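FOR IMMEDIATE RELEASE

Girnness Opens Kusero, a Teaching Service for Two-Armed Robots That Would Otherwise Just Stand There

PELUPESSY, July. Girnness, a small automation company that has spent longer than it planned on the subject of groceries, today announced Kusero, a service that lets customers teach a two-armed robot a tabletop job by doing the job themselves, at a distance, through the robot's own arms.

The idea is simple enough to fit on the back of a receipt. A person sits at a control desk with a pair of small hand-guided arms. Whatever those arms do, the big ones in the cell do too, with a short delay and no sense of humor. Kusero records every joint movement along with video from the cell, and a model is trained on the results. When the model is ready, the person gets to sit back and watch the robot make their mistakes for them.

Customers start with 80 demonstrations of a single task. Girnness used to ask for 200, a number chosen because it sounded serious. It then found that operators became bored well before the end and began taking shortcuts, all of which the robot learned faithfully. The company now prefers fewer demonstrations and better moods.

The first task set is called Bakery Counter. It covers bags, bread, pastries and a cutting board, items picked because they come in awkward shapes and because every visitor to the Pelupessy workshop already has opinions about how they should be handled. Each run is done with two arms and one operator, who learns quickly that the left hand has been coasting on the right hand's work for years.

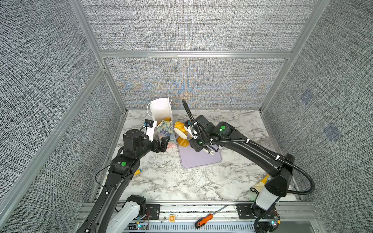 Kusero also comes with a review tool named Forkano. After each session, Forkano plays back the recordings and asks the operator to keep, trim or discard them. Long pauses are flagged, as are second attempts at a grasp and the small circling motion people make in the air when they have forgotten what they were doing. In trials at Pelupessy, operators kept 70 percent of their own demonstrations. They were asked to review each other's as well, and that figure has been left out of this release in the interest of workplace harmony.

No programming is needed. Some patience is. New operators get a two-hour introduction, the first part of which is spent discovering that depth is harder to judge on a screen than it is across a kitchen table. Most settle in by the afternoon. People who play a lot of video games do no better than anyone else, though they take the news harder.

Girnness makes no claim that the robot will run a bakery. A policy trained on one set of objects can be thrown off by a new one, or by the same one turned sideways, and customers should expect to go back to the desk and show it again. The service price includes 2 such return visits. Further visits are billed by the half day, coffee included.

Bookings for Kusero open this month. Customers may send their own objects ahead of time, provided they fit on a tabletop and are not alive. The Pelupessy workshop will hold an open session on Thursday at 2 p.m., where members of the press can take a turn at the controls. Recordings of their attempts will be kept only if they pass Forkano.

About Girnness
Girnness builds tools for teaching robots by demonstration and remote control. It is based in Pelupessy, next to a bakery, which has been a good customer relationship in one direction.

Press inquiries: Girnness Press Desk, Pelupessy workshop

###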